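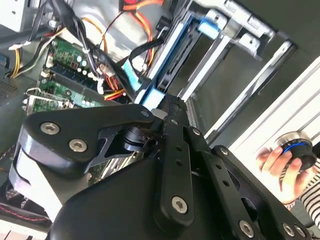 Solum Tool-Free Drive Caddy, 3.5 inch

The Solum is a slide-in caddy for one 3.5 inch hard disk. It is moulded in a light blue polymer and is sold as a replacement or additional part for desktop cases fitted with the Trastau cage. The drive is held by four pins set in the side rails. No screws are used, and no tools are needed to fit or remove the drive once the side panel is off the case.

The caddy is supplied empty. Drives, cables and cages are sold separately.

Compatibility

The Solum fits all versions of the Trastau cage, including the short version used in small cases. It doesn't fit the older Neves cage, which has a narrower rail pitch. The two cages look alike from the front, so check the part number stamped on the inside face of the left rail before ordering. Trastau part numbers begin with TR. If there is no stamp, measure between the inner faces of the rails: the Trastau measures 103 mm and the Neves 101 mm.

2.5 inch drives need the Soltent adapter plate, order code 556. The plate takes four M3 screws (included with the plate) and sits on the same pins as a full-size drive.

Fitting a drive

Shut the computer down, switch off at the wall and remove the side panel. Spread the caddy rails slightly and place the drive between them, with the connector end towards the open end of the caddy. Engage the two pins on one side, then the two on the other. The drive should sit level with no play. Slide the caddy into the cage until the latch clicks, then connect data and power. Both plugs are keyed and should go on without force.

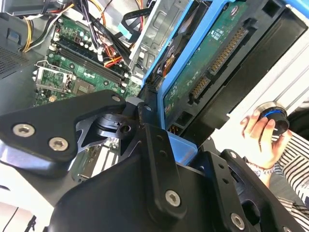 Removal is the same procedure in reverse, with some care needed over cable slack. Disconnect both plugs before pressing the latch, and pull on the plug body, never on the wires. Where the supply cables lie in a bundle across the motherboard, move them clear of the cage first so that they don't catch on the caddy as it comes out. The underside circuit board of a hard disk is exposed, as it is on the drive shown, and should not be pressed or rested on bare metal. The power connector is the longer of the two on the drive edge and the data connector the shorter – a useful check when working by feel in a deep case. Handle the drive by its sides.

Specification

Order code: 196
Drive size: 3.5 inch (2.5 inch with Soltent plate)
Drive height: up to 26.1 mm
Colour: light blue
Fixing: four captive pins, rubber sleeved
Latch: single, sprung
Rated cycles: 2,000 insertions
Working temperature: 0 to 60 °C
Supplied with: one caddy, two spare pin sleeves

Latch life

The rating of 2,000 insertions refers to the latch spring. In our bench test the first spring to lose tension did so at 2,291 cycles, and the rails showed no cracking at that point. Pin sleeves wear sooner where drives are changed often. A worn sleeve lets the drive buzz against the rail at certain speeds and should be replaced. Sleeves pull off by hand and new ones push on dry. Don't use oil or silicone grease on them.

Notes

The caddy is not a hot-swap part. The Trastau cage has no backplane, and cables are connected to the drive directly.

Right-angled data plugs can foul the side panel on the short cage. Straight plugs are recommended there – allow 35 mm of clear space beyond the drive edge for the plug and the first bend of the cable.

Caddies made before October have a slightly stiffer latch. They are otherwise the same, and old and new caddies can be mixed in one cage.

Related parts

Soltent adapter plate, 2.5 inch to 3.5 inch
Trastau cage, standard
Trastau cage, short
Pin sleeves, pack of eight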